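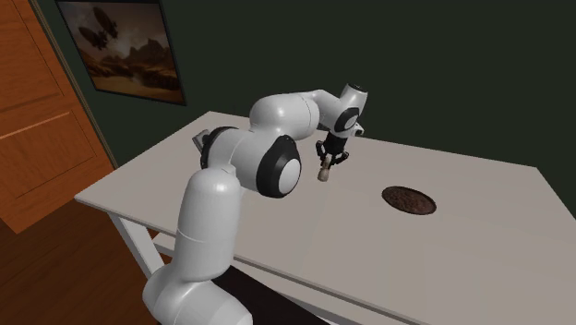
Subject: Re: [plaltivness-dev] Itena grasp planner, sim results
Date: 2019-01-14

> We ran Itena in the simulator with the new grasp scorer,
> 345 episodes, random peg pose each time. 111 of the last
> 111 ended with the peg on the mat. I'd like to merge it and
> make it the default before the Drondport branch closes.

I'd hold off on the merge. My trouble is with what "random" means here. I read the sampler, and the peg yaw is random but the tilt is clamped to 2 degrees before the grasp. Once the fingers close, nothing stops the peg from tilting, and the scorer never looks at it again. Carrier then plans the place motion as if the peg were straight up and down.

The success check is also generous. It tests whether the peg center is inside the mat outline – standing, lying down, it all passes. And why report the last 111? What did the other episodes do?

Before this becomes the default I'd want to see:

- the full log, failures included
- the tilt clamp removed, same seeds
- the held pose re-estimated after the lift and passed to Carrier
- 100 runs with the mat moved to the near left corner

The last one worries me most. In July we had a planner that looked fine until the target moved, and then the elbow flipped on every second plan.

No objection to merging it behind a flag, off by default.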